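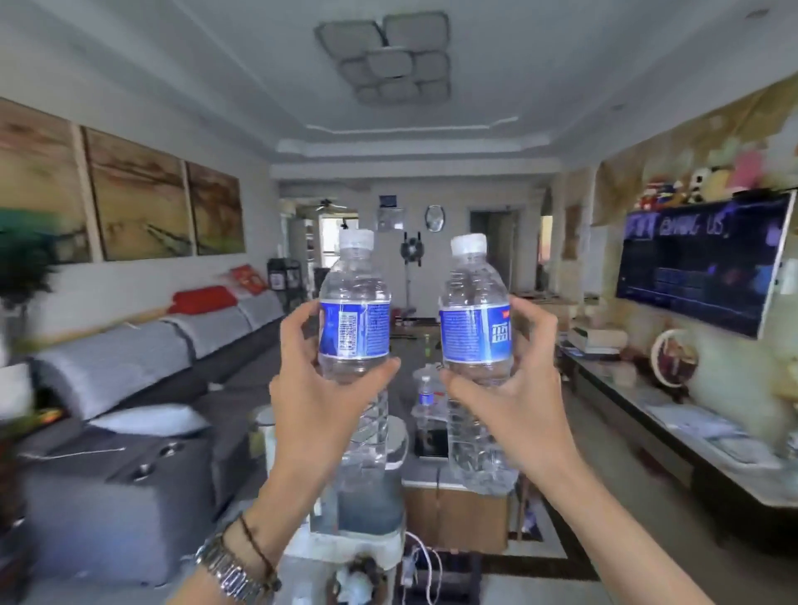
Automation at the Lirkbridge depot: your questions

Last updated 2023-10-22

What is changing?
The Stustura line takes over case packing and pallet wrapping for bottled drinks. It was installed in August and now runs on 3 shifts.

Will anyone lose their job?
No permanent positions are being cut. Packers who come off the line can move to checking, returns or line minding. Casual hours will be reviewed each quarter.

What work is still done by hand?
Label checks, damaged stock and anything the line rejects. A checker holds the bottle upright, turns it to read the label and looks at the cap.

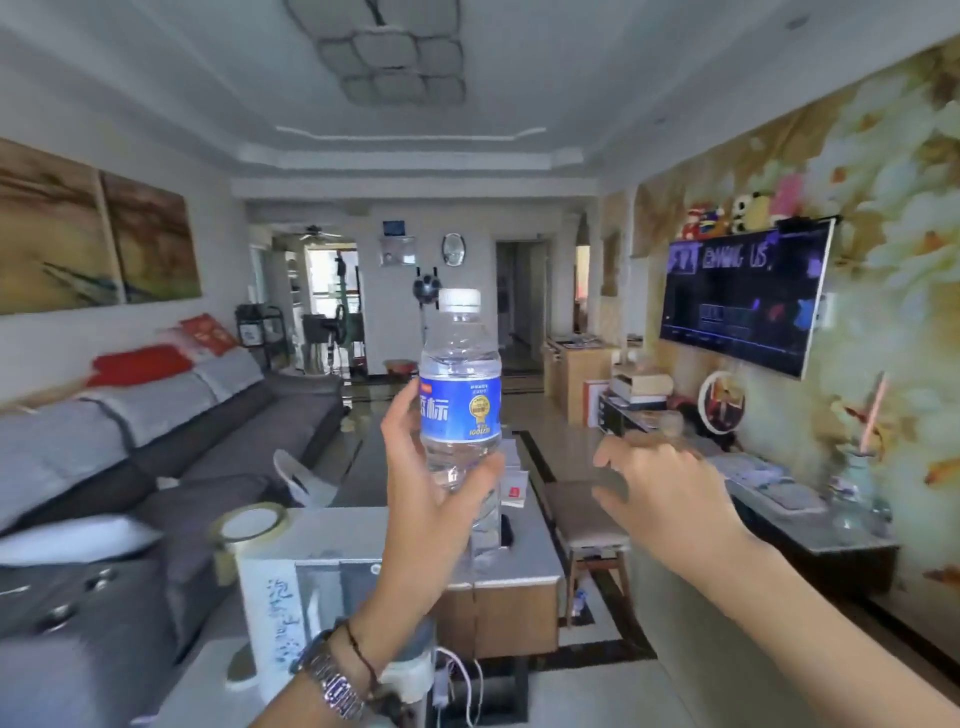

Bottle handling: white screw cap, blue label with a round gold seal.

How much does the line handle?
It is set for 1,000 bottles an hour. The best hour so far was 946. Hand packing on the old benches was almost 300.

Do I need training?
Yes, if you work within the yellow lines. The Pititz module covers stopping, clearing and restarting the line. It is done in paid time - talk to your supervisor about a spot.

Does the system record how fast I work?
The line logs its own stops and rejects. It does not log names. Hand checks are recorded by batch.

Can I stop the line myself?
Yes. Anyone can press a red stop button, trained or not. Only trained staff can restart it.

Is the Gentile site next?
No decision has been made. Staff there will be told before any equipment is ordered.

Who do I ask about rosters?
Your supervisor first, then the roster desk. Changes are posted two weeks ahead.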